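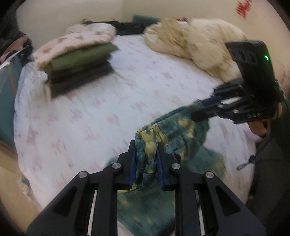 Surely the care label already covers shrinkage, came one objection to the abstract, so why spend a whole session on it? Leave that up while people find seats, then answer it. The label gives a maximum wash temperature. It says nothing about how much length the fabric loses at that temperature, or in which direction.

Slide 2. Define terms. Relaxation shrinkage: tension put in during weaving and finishing comes out in the first washes. Progressive shrinkage: continues with each cycle, mostly from tumbling. Keep them apart for the whole talk. Questions usually mix them up.

Slide 3. Data. Bennani wash log, 3,822 entries, all cotton and cotton blend bedding. Of these, 1,638 have both warp and weft measurements. Everything after this slide uses the smaller set. Say so twice.

Slide 4. Method. Mark the piece before washing, three pairs of points each way. Wash, dry, condition overnight, measure flat without pulling. Mention that the Mernier protocol measures straight from the dryer and gives shorter lengths. Do not put the two on the same axis.

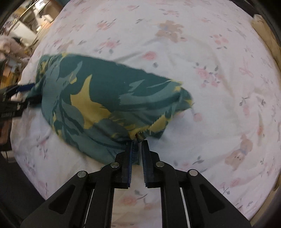 Slide 5. Warp loses more than weft in plain weave because the warp is held under higher tension on the loom. Results settle after four cycles for line-dried pieces. Tumble-dried pieces keep moving. Show the two curves, pause, let the room read the axis labels.

Slide 6. Quilted goods. Shell and filling shrink at different rates, and the stitch lines take up the difference. Puckering is the visible result. The Catico samples were prewashed before quilting, the Lumitz samples were not. Compare within each group only.

Slide 7. Cutting allowance. Work from the measured loss, warp and weft separately. Worked case is a 23-inch panel; do the arithmetic on the board. Hems are added after the allowance, never before.

Questions. If asked about linen: no usable data yet. Spare slide on drying temperature is at the end of the file.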